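Still here, still slow

Sep 9, 2026

Quick one tonight, dinner is in the oven and I have maybe half an hour. No post last month, I know. Two people wrote to ask if I was ok. I'm ok! Just busy, and the kitchen table has been covered in paper since spring.

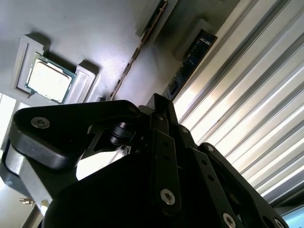
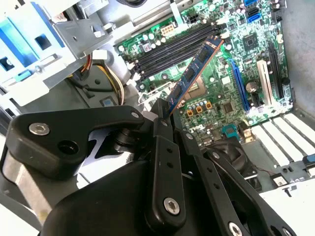
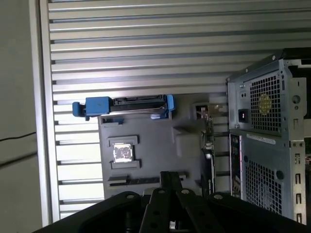 So. The family recipes. I've been typing up my grandmother's recipe cards, the whole tin, plus the notebook that was under the tin, plus whatever was folded up inside the notebook. Wanted it done by summer. Ha. The trouble is that nothing has a place. A card for plum cake has a soup on the back. The soup says "see other" and there is no other. I keep thinking of that processor sitting between its two gray holder blocks, one on each side, and how nice it would be if a recipe for pickled beets came with the same thing. Instead I have shoeboxes. Five of them, labeled in pencil, and the labels have already stopped being true.

Anyway, where I am. Breads: done. Soups: mostly done. Cakes: a mess. Preserves: haven't opened the box, scared of the box.

The handwriting is the slow part. Hers is fine once you get used to it, she made her sevens like ones and her ones like nothing at all. But a lot of the cards aren't hers. They came from neighbors, or from the church in Brorier, or were copied off a package in a hurry. One is in green ink and so faint I had to take it to the window and tilt it. Turned out to be a stain remover. Typed it up anyway, under Misc.

Then the measurements. A "cup" in our family is a specific cup. Blue rim, chip in it, my aunt has it and will not mail it, which fair enough. So I drove out to Iturra with my kitchen scale and a bag of flour and weighed it at her table. Flour, sugar, then rice because she insisted. It holds less than a real cup. Explains every dry cake I've made from those cards in my adult life. All that blaming the oven.

I stayed for lunch and she told me the walnut rolls were never my grandmother's to begin with. They were from a woman she worked with at the cannery, and there was some kind of falling out over it, and after that they were only made at home and never brought anywhere. I had them filed under Christmas! We did have them at Christmas. I guess that's where you'd put a roll you can't bring to a party. Left it under Christmas but wrote the story in underneath, minus the rude part.

Things I've decided, so I stop going back and forth:

Keep her wording. If the card says "bake until it smells right" then that's what the book says. My own notes go below in italics with a temperature.

No photos of finished food. I can't do it. Everything I cook looks brown.

Scans of the cards for the ones that are in her hand. The rest just typed.

Two versions of the potato dumplings, because there are two sides of the family and I'd like to be invited to both houses.

Still undecided on the margarine question. She used margarine for everything, a brand that's gone now, and butter behaves diffrently in the thin cookies. They spread. I tried three batches and the third was okay, colder dough, less sugar. But is it the same cookie then? My cousin says yes. My mother took a bite and said "hm" and put it down on the saucer, and I've been thinking about that hm for days.

Printing. I got a quote from Skultness, the print shop next to the old post office, and it was more than I hoped but they do a spiral binding that lies flat, and I really want it to lie flat. The other place never wrote back. Plan is to hand over the files in October so there's time for a proof copy before the holidays. A real proof, on paper, because I can't see mistakes on a screen anymore. I read "2 tablespoons of slat" four times before I caught it.

If any of the family is reading this: I'm missing the back of the card for the poppy seed thing. The front ends with "and then you take the" and that's it. Take the what. Somebody has it on a fridge, I'm sure of it. Check behind the magnets please.

Also does anyone know what Karkeo is? It's written across the top of three cards, underlined. My aunt thought a brand of yeast. My mother thought a town. Couldn't find it either way, and one of the cards is for meatloaf so I don't see how it would be yeast.

Ok timer's going. Preserves box next week, if I'm brave. I'll post teh list of missing cards once I've been through it.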